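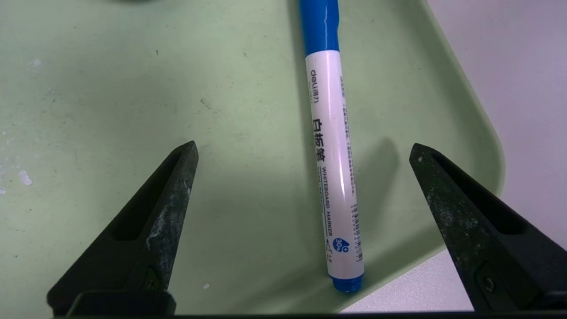
浅绿色托盘上的得力白板笔，蓝色笔帽

社区互助 > 公民与维权 > 集会与纪念活动

每年都办的烛光悼念，今年被要求“提前报备并提交发言稿”，该怎么回？

发帖人：半截粉笔
2026年9月27日

坐标Helledham。我们一群人每年12月在Mesesgate广场办一场悼念，纪念当年被关进去之后再没出来的那几位报社编辑。形式朴素到有点寒酸：点蜡烛，念名字，站一会儿，散。今年是第17年，前面那些年市政厅对我们的态度可以概括为“没看见”，我们也很领情。

上周突然收到一封信，抬头是公共空间管理处，大意三条：一，预计人数超过100的活动须报备；二，请附全部发言稿；三，请说明活动“是否具有纪念以外的目的”。第三条我读了好几遍，还是不知道该怎么填。纪念以外的目的，大概是取暖吧。

信里限我们14天内答复。组里现在分两派，一派说干脆不理，到时候照旧去站着；一派说填就填，发言稿交一份名单上去，看他们怎么审名字。我夹在中间负责写回信，想请教办过类似活动的各位：

报备和申请许可是不是一回事？发言稿他们有没有权要？如果不回，最坏能坏到哪一步？

另外，去年有人在纪念牌旁边的白墙上写了几行字，没人追究，今年信里却顺带提了一句“场地清洁责任”。这个要不要在回信里接话？

————

雨天不收摊
回复于同日

先把两个词分开，你们组里吵架多半是吵在这上面。报备是我告诉你，许可是你批准我。按本市的集会规定，静态集会走的是报备，材料只有时间、地点、预计人数、联系人四项。我们租户联合会前年在Wotar桥头办活动时也收到过一封很像的信，连“纪念以外的目的”这种句子都一字不差，估计是模板，写模板的人文学造诣一直没进步。

我们当时的做法：

回信只写那四项，一页纸，多一个字都不给。发言稿那条这样写：“贵处来信要求附送发言稿，请告知所依据的具体条款，以便我们核对。”语气要客气，客气到像在问路。我们等到活动办完也没等来条款，等来了一张收据，写着“材料已收讫”。

人数那栏不要逞强。你们若往年都在100上下浮动，就按往年的实数写。写少了，当天来多了，现场的人就有话说；写多了，他们会问你医疗点设在哪儿。

寄挂号信，留底，回执拍照。组里每个人手里都存一份，别只放在某一位的抽屉里，抽屉是会搬家的。

至于不回信：规定里对未报备的静态集会，写的是可以要求改期或者换地点。也就是说他们可以请你们去Hordiienko停车场后面那块草坪悼念，那里晚上连路灯都没有，蜡烛效果倒是好。我个人不想冒这个险。

清洁责任那句不用单独回应。信里没指控你们，你一解释，等于自己把去年的墙认领下来了。

————

老街坊298
回复于同日

我说一句不好听的，现在什么都要报备，我们那时候哪有这些。去就是了！人多他们能怎么样。还有蜡烛别买便宜的，风一吹全灭，去年我站最后一排，整场都在给旁边的人借火。

另外建议早点开始，老人家腿站不住。

————

查条文的路过
回复于次日

补充楼上第一位，基本都对，有两处要修正。

第一，期限。信上的期限一般从送达日算，落款日不作数。如果是平信，他们自己也说不清哪天送到的，稳妥起见还是按落款日倒推，早几天寄出。规定另外要求报备须在活动开始前若干个工作日交到，这个天数改过一次，请以管理处窗口张贴的现行版本为准，网站上那份是旧的，旧得很坦然。

第二，扩音。如果念名字时用喇叭，那是另一张表，归另一个处，在另一层楼。往年没人管不等于今年没人管，尤其是今年已经有人开始给你们写信了。不用喇叭就在报备里注明“不使用扩音设备”，省一趟楼梯。

发言稿的问题，我查过现行条文，没有找到可以事前索取的依据。但我不是律师，Helledham的法律援助站每月有免费咨询，带着原信去，不要带复印件，他们要看信封上的编号。

你们组里那派想交名单上去的，我倒觉得可以考虑，不过作为附件主动寄，标题就写“当晚将宣读的姓名”，别当成对那条要求的答复。这样档案室里至少会有一份盖了收文章的名单。那几位的名字，在那栋楼的档案里恐怕很多年没有出现过了。

————

半截粉笔（发帖人）
追加

谢谢各位。组里昨晚讨论过了，按四项写，发言稿问条款，名单单独寄。不用喇叭，本来也没有喇叭，我们有一位退休的合唱团男低音。

蜡烛的事已经记下，今年换带罩子的。开始时间提前半小时，还在等大家确认。收到回音再来更新。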